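1/ Notes on long sensor wiring in a greenhouse. We moved the soil and air probes at Skumport from single wires with a shared ground to balanced pairs this spring. Several people asked for the details, so here they are.

2/ The old setup: analog probes, a common return, a longest run of 190 feet. Readings were fine at night and poor from mid-morning on, when the vent motors and the misting pump were cycling.

3/ Tanko Usman blamed the probes and swapped two of them. No change. Lawal Akande blamed the logger, put it on a battery, and got a slightly smaller version of the same noise. Both were reasonable things to try first.

4/ The fault was the shared return. The vent motors used the same ground path as the probes on the east side. Every motor start shifted the reference, and the logger read the shift as a temperature change.

5/ A balanced pair carries the signal as the difference between two wires. Interference that lands equally on both is subtracted at the receiver. Twisting is what makes it land equally, or close to it: each half turn swaps which wire sits nearer the source.

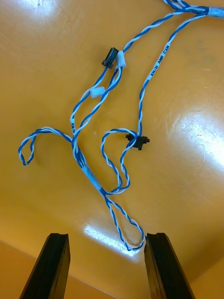 Blue and white twisted pairs, with a black plug and a white connector housing.

6/ The twist has to continue as near to the terminal as you can manage. Our first two junction boxes had long untwisted tails inside, next to the contactor for the pump. Libor Brabec redid them in an afternoon and the remaining spikes on those channels went away.

7/ Converting analog probes to a balanced line means a small transmitter at the probe end. We used Flosow boards in sealed boxes. They draw little current, and they tolerate a sagging supply better than I expected. The cable glands that came with them were poor. Buy better ones.

8/ Termination: one resistor at each end of the line, none in the middle. We found one in the middle. It came fitted on a board, under a jumper labeled in very small type. Check every board before it goes in a box, with a meter and the power off.

9/ Topology: daisy chain, short stubs. The old wiring was a star from the logger shed, and I wanted to reuse the conduit. Adaeze Mohammed talked me out of it. At our slow data rate a star might well have worked, but I did not want to be debugging "might" in October with the heaters on.

10/ Shield: we grounded it at the shed end only. There is a long argument to be had about this and I am not going to have it in a thread. For low-frequency pickup from motors, one end was right for us.

11/ Moisture caused more trouble than noise did. Water runs along a cable and into whatever the cable enters. Put a drip loop below each box and bring the cable in from underneath. Fill the unused entries. Tape does not count as filling.

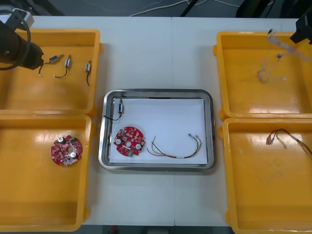 12/ Spares for a system like this are cheap, and losing track of them is what costs money. Boards with the jumper pulled look exactly like boards without the jumper pulled, and a probe that failed at the bench looks like a new one. Keep them apart physically and fix the positions. Four yellow trays in two columns with a stainless one between them, like the set on the white table, is a layout you can explain over the phone: left column untested, right column tested, steel for rejects. A marker on the tray rim holds up better than paper labels in damp air.

13/ Results. Same probe, same bed, before and after, over a week of similar weather: peak-to-peak noise at noon went from 13 counts to one. The night figures barely moved, as expected, with the motors idle.

14/ The irrigation controller had been averaging hard to hide the noise. With clean data we cut the averaging window from 20 minutes to two. The vents now respond sooner on bright mornings - the lettuce at the south end has less tip burn, though I would want another season before crediting the wiring for that.

15/ What I would do differently: pull a spare pair through every conduit while it is open. We skipped this on the north run and then needed one. Somtochukwu Ogbonna spent a day re-pulling it past a bend that should have been a pull box.

16/ Also, write the wire colors down before you start and keep to them. We had A and B reversed between the two suppliers. The line simply reads nothing when the pair is swapped, and you will suspect the power supply first.

17/ For anyone with short runs and no motors on the same ground: leave it alone. The Onuoha house has 18-foot runs on plain analog wiring and the data is good. I have no plans to touch it.

18/ Next is the outdoor bed at Dondonmont, where surge protection matters more than pickup. I will post the schematic once the ground rod is in and measured.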